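Keeping summer shoes in their boxes

When the warm months finish, the flip-flops and sandals in many homes go to the bottom of the wardrobe, and in June they come out bent and full of dust. In our flat it was the same for years. Now I put every pair away in a shoebox, and the work takes me 10 minutes for a pair if I don't count the drying. I write down how I do it.

Choosing the box

The box in which the shoes were sold is usually the right one, but any shoebox will do if the sole can lie flat in it. Put the sandal in before you decide. If the toe must bend up against the wall, the box is too short, and after a winter the rubber will remember this shape.

An old box with worn corners is good enough for light shoes. Look at the bottom, please, more than at the sides. Scratched paper on the outside does no harm, but a bottom that has been wet once will become soft and will open when you lift it. I had this with a box of boots, on the stairs.

The lid is important too. It keeps out the dust, and it lets you put a second box on top. I have two boxes without lid and they always must stand at the top of the pile, so I try not to get a third.

If you have no boxes left, ask in a shoe shop. In ours they give them for nothing. I also bought once a set of folding ones from Carton, and they are strong, but the lids are a little tight.

Washing the soles

Rubber soles with a deep pattern keep sand and small stones for a long time. Mix 500 ml of warm water with 2 teaspoons of washing-up liquid, and use an old toothbrush. Brush along the lines of the pattern first and then across them. The small stones come out with a wooden toothpick.

The strap needs less water. Wipe it with a cloth on both sides, and also the place where it goes into the sole, where the dirt from the foot collects. For straps made of leather do not use this mixture, only a cloth which is almost dry.

Drying

Let the shoes stand on their side in the shade for one full day. Don't put them on a radiator, and not in strong sun behind glass. The rubber gets hard and the glue opens. When you think they are dry, press a piece of kitchen paper into the pattern of the sole. If it comes out wet, wait until the next morning.

Packing the pair

Work on a table with a cloth on it, so the box does not slide and the sand that still falls out can be shaken off outside. Take the lid away and lay it near the box. Hold the sandal level by the strap and let it down with the sole flat.
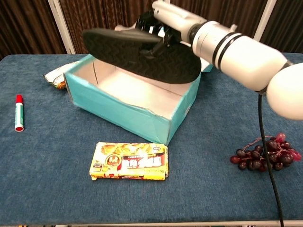

The second shoe

Lay it beside the first one with the heel next to the other's toe. In this way both lie flat also in a narrow box. If you must put one on top of the other, place a sheet of thin paper between them, for black rubber can leave marks on light colours. Newspaper I don't use, the ink comes off.

Writing on the box

Write on the short side, because this is the side you see in the shelf. I write the kind of shoe, the colour and the size. On dark or shiny boxes a marker is difficult to read, so glue a piece of white paper on it first.

Where to keep them

A dry shelf in the bedroom is better than the cellar. Heavy boxes go down, flip-flops go up.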